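The Tuesday Grippers of Wedbridge

By the time I find the right door, the kettle has already been on twice and somebody has eaten the last of the ginger biscuits. The Wedbridge robotics club meets above a carpet shop, up a flight of stairs so steep that anything heavy has to be passed from hand to hand like buckets at a fire, and I arrive rather pink in the face behind a girl carrying a rucksack nearly as big as herself. 'You get used to it,' she tells me kindly. I am not at all sure that I would.

The club started life as a maths homework group, which explains the times tables still pinned up by the sink. Rosemarie Bauerfeind took it over when she retired from teaching physics, and she cheerfully admits that she knew next to nothing about robots when she did. 'I knew about levers,' she says, 'and I thought, well, a robot is mostly levers with an opinion, so off we go!' She laughs a great deal, and so do the students, who are between fourteen and eighteen and come from two schools that are supposed to be rivals.

I had expected wheels. When I was at school (a long time ago now, and we'll leave it there) a robot club meant a little buggy bumping along a line of black tape and falling off the edge of a desk. There is a buggy, as it happens, on top of the cupboard, wearing a paper hat. But the thing that has everybody leaning in this year is hands, or grippers, as I quickly learn to call them. The students hold them by a handle and use them to pick up ordinary household things, over and over again, learning as they go what a pair of jaws can and can't manage.

It looks so easy that I ask for a go. My task is a sock. I get hold of it first time and feel tremendously pleased with myself, and then I am asked to turn it over and lay it flat, and I am still at it several minutes later with my tongue between my teeth. Your own fingers, I discover, are doing all sorts of clever things without telling you. They feel for the edge. They slide underneath. Take away eight of them and both thumbs' worth of good sense, and a sock becomes a very slippery customer indeed.

'Cloth is the worst,' says Gerardo Zanetti, passing me a mug of tea as a sort of consolation prize. 'A box stays a box. You pick up a cloth and it's a different shape before you've even moved it.' Gerardo is the club's other grown-up. He mends packing machinery for a living and came along one evening to fix a jammed window, and Rosemarie, who knows a useful person when she sees one, simply gave him a key. He has the patience of a man who has spent many nights on his back under a conveyor belt, and the students bring him their broken bits the way cats bring in mice.

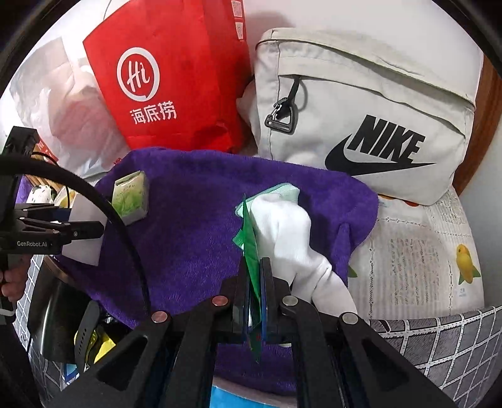 The rule at Wedbridge is that practice should never be tidy. Rosemarie is quite firm about it. In their first term with the grippers they laid everything out in neat rows on a clean table, and got terribly good at picking things up from neat rows on a clean table, and then they went off to the regional competition at Ostness and came second from last. The organisers there had built a pretend bedroom, with a heap on the bed and bags all over the place, and the poor Wedbridge team hardly knew where to start.

'We'd been practising for a show home,' says one of the older boys, still a bit sore about it. 'Nobody's actual room looks like that. Mine definitely doesn't.'

So now they practise in a muddle. Soft things go in with stiff things, shiny with dull, and thin little scraps with great puffy folds that swallow the tips of the jaws. The students write down what they tried and how they came at it, whether from above or from the side, with a pinch or a scoop, and whether they let go too soon. These notes live in a row of fat ring binders, and there are 818 entries in them so far, some in beautiful handwriting and some that look as though they were written on a bus. One that I particularly enjoyed reads, in full, 'Dropped it. Dropped it. Got it. Sneezed. Dropped it.'

I am shown the binders with real pride, and I can see why. Anyone joining the club reads them before they touch anything, so a fourteen-year-old on her first evening has the benefit of every mistake the others have made. Thin, bendy things have a section all to themselves. The advice there is to take them near the middle and resist squeezing, which is harder than it sounds – the natural thing, when you are afraid of dropping something, is to hang on for dear life, and then up it curls and out it pops.

Money is tight, of course. The club runs on 200 pounds a term, plus whatever turns up in a carrier bag, and there is a lively trade in odd screws and bits of foam. A small engineering firm called Darnar lets them have its offcuts, and another, Seidel, has had a few of the older students in for a day to see how machines on a factory floor take hold of things. They came back full of talk about suction cups. Gerardo tells me that it was suction cups morning, noon and night for weeks, and that there is still a round mark on the ceiling he would rather not discuss.

What I like best, as the evening goes on and the rain starts up on the skylight, is how quiet it gets. I had thought it would be all bleeping and shouting. But picking something up carefully is absorbing work, even to watch, and there are long stretches when the only sounds are the click of the joints and somebody breathing through their nose. Then it comes right, and there's a little cheer, and then it all goes back on the heap.

The team goes to Ostness again in May. They have been told only that the room will be a kitchen this time, and there is much dark muttering about tea towels. Two of the students have drawn up a list of everything they think might be in it, down to the washing-up sponge, and Rosemarie has been asked to bring in her oven gloves, which she says she will do once she has finished being embarrassed about the state of them.

I help with the mugs at the end and get my coat. Gerardo carries the bin bags down the terrible stairs, and the girl with the enormous rucksack holds the door for us both, telling me over her shoulder that I really ought to have another try at that sock. I have promised to come back for it after Easter.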